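Trestard Lab Newsletter
Perception and Planning Corner
Last updated: January

New release of the grasp planner: what changed and what did not

By Marwa Tahiri

In this month we merged the new version of Sqalli, our grasp planning package, into the main branch. Many of you asked me in the corridor what is different, so I write it here one time for everybody.

The old planner made its decision from one view. It took the depth image when the arm reached the pre-grasp pose, it produced a list of candidates, and it sent the best one to the controller. After this moment it did not look again. On a matte table in our lab this was acceptable. In a home it was much less acceptable, because a polished table top gives us wrong depth. The sensor sees the reflection of the curtain or the sofa and believes there is a surface far below the table. The planner then wanted to move the fingers into the wood, and only the force limit stopped it.

The new version keeps a small local map during the whole approach. Each new wrist view is compared with the map, and the points which do not agree between views get a lower weight. A real surface stays in its place when the wrist moves. A reflection moves in a different way, and after 3 views the filter has usually rejected it. Zaid Hijazi wrote this part, and I want to thank him also for the clean unit tests.

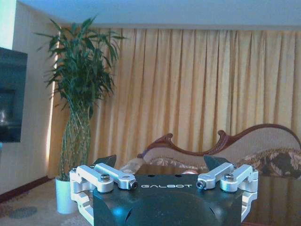 The second change is the self mask. The gripper always covers a part of the wrist view, and the linkages change their shape in the view when the fingers open or close. Before, we used one fixed mask, drawn by hand for the open position. Now the mask is computed from the joint values at every cycle. It costs us 2 milliseconds and it gives back a good area of pixels near the finger tips, where we need them most. Please delete the old mask file from your configuration folder. If both are present, the loader takes the old one and gives no warning. This is a known bug and Iqra Talpur is working on it.

What did not change is the interface. The planner still publishes on the same topic, and the message type is the same. The only new parameter is the size of the map, which is 45 centimeters on each side by default. Small objects on a big table work well with this value. If you make it bigger, check the cycle time first. The control loop expects a new target at 10 Hz and it becomes nervous when the planner is late.

Two things are still open. Bright curtains behind the object make the automatic exposure jump, and the matching between views suffers from it. Salma Farouk proposed to lock the exposure at the start of the approach, and her branch is ready for review. Also, thin leaves of plants are seen as free space too often. For the moment, keep the plant padding turned on in the planning config.

Reader comments

Kanako Hoshino: Does the computed mask work in the Braswood simulator too? There my joint values arrive one cycle late.

Marwa Tahiri: Yes, but set the mask margin a little wider until the delay is repaired.

Zaid Hijazi: The tests need the newest Vallar build. With the older one they stop at the map test.

Contact: the newsletter editors, Trestard
Copyright Trestard. All rights reserved.
Back to top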